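Forsberg Vase with Artificial Tulips

The Forsberg is a dark gray cylinder with vertical ribs all the way up and a plain open mouth. It is sold with a bunch of red artificial tulips. Closed heads, green stems, nothing to water.
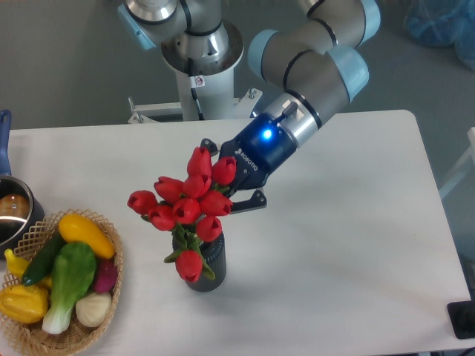
What you get
One ribbed vase, dark gray
One bunch of red tulips with green stems
Care card

Allow 2 to 4 working days for delivery. Stock code 191. The next batch arrives 12th August — orders placed before then ship from what we have left.

The tulips come packed flat. Hold them by the stems, heads down, and give them a light shake to open up the bunch.

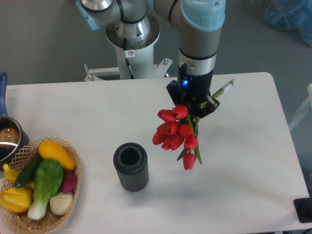
Red tulips and ribbed vase, shown with the vegetable basket.

The dark gray goes well with a white tabletop. Wipe the ribs with a soft dry brush.

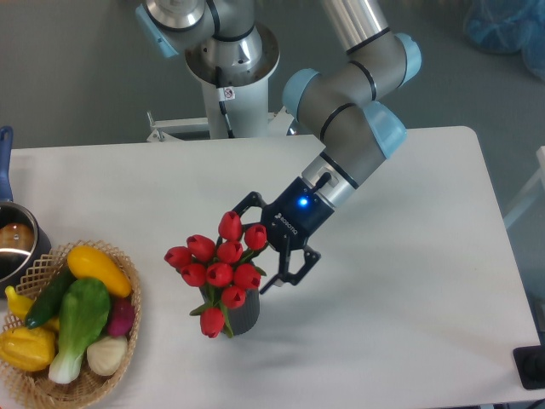

Can I put fresh flowers in it?
We don't recommend it. The vase is made for dry stems and has not been tested with water.

To arrange the bunch, bring the stems together over the mouth and lower them in one go. Spread the heads afterward,

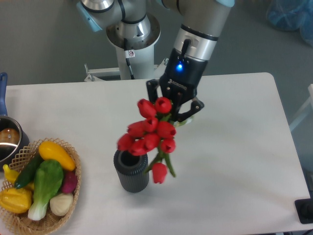
working from the middle outward. Bend the stems gently if you want a wider shape. Returns go to Tươi Tạ at the Javach warehouse.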